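[homechores] Re: Can they do the dishes yet?

From: Leanne Horrocks
To: homechores list
Date: September 5, 2018

Orhun, I love this question and I've been wanting somebody to bring it up again. I'm putting three views from the gripper in here first and then I'll go through your points, so scroll down if you only want the arguing.

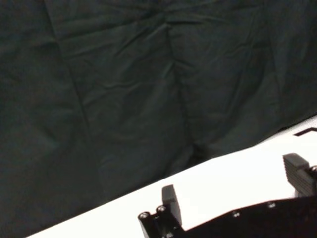
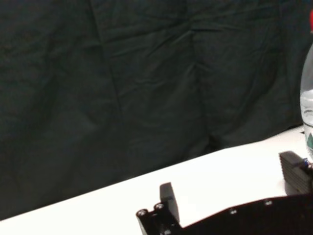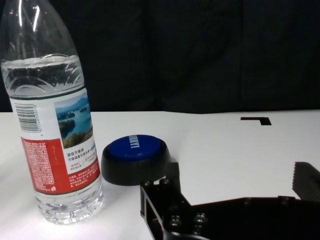 Orhun Çınar wrote:

> My sister asked me at dinner when she can buy a machine that
> clears the table. I said "not soon" and then could not explain
> why. We have had arms in factories for decades. At Skosstead
> they move 814 cartons in a shift and don't drop any. What is so
> hard about a kitchen? Is it the hand, the eyes, or the brain?

Mostly the eyes and the brain, I think, with the hand a close third!

The cartons at Skosstead are all the same carton. They come down the same belt, square on, and the arm could do it blindfolded. Now look at the water bottle in the second and third views. It's clear plastic, it's full of water up to the shoulder, and whatever is behind it shows through. In the third one the creases of the plastic and the dark cloth get all mixed up together. You and I see "bottle" right away. A program that hunts for edges sees a label floating in the air with some shiny stripes over it.

And that's with a white table and a dark cloth, which is about as kind as a background gets. Your sister's table has a patterned tablecloth on it, I'd bet, and crumbs, and somebody's phone.

> Faraji Mrema told me the pushing jobs are solved and only the
> picking jobs are left. True?

Half true. The blue-topped push button in the third view is a nice target. It sits flat, it's round, the top is one color, and a button that's working gives you a yes or no you can trust. If all I wanted from a house robot was to switch on the kettle, I'd be very cheerful. Getting hold of a bottle is another matter. Grab a thin one too hard and the wall caves in, too soft and it slides through. The ribbed finger pad helps, but two fingers is still only two fingers. Try clearing your own table with a pair of salad tongs tonight and report back (I did this in March, and it took me 11 minutes and a saucer).

There's also where the camera sits. Down by the fingers you get a wonderful close look at whatever you're reaching for, and you lose the rest. In the second view you get only one side of the bottle, and in the third you don't get the cap at all. So if the chore is "unscrew it," the machine has to remember where the top was or back up and look again. People do this without noticing, all day long.

What makes me hopeful is that the learning side is moving so fast. Emmanuel Magesa was telling me that at Dorkonero they quit writing out each motion by hand and started showing the arm the job, over and over. With 100 tries they had something that could put a cup on a shelf most of the time. Most of the time isn't good enough for my grandmother's cups, but it would be fine for plastic ones, and I'd sign up for that today.

So for your sister: pushing, wiping a flat counter, moving one known thing from here to there, yes, I think we'll see those in homes before too long. The full dinner table with the gravy still on it, I wouldn't guess at a year.

Has anyone tried clear bottles with the Skatus gripper? Kheri, didn't you have one on loan at Haworth? I'd love to hear how it did, even if it went badly.

Leanne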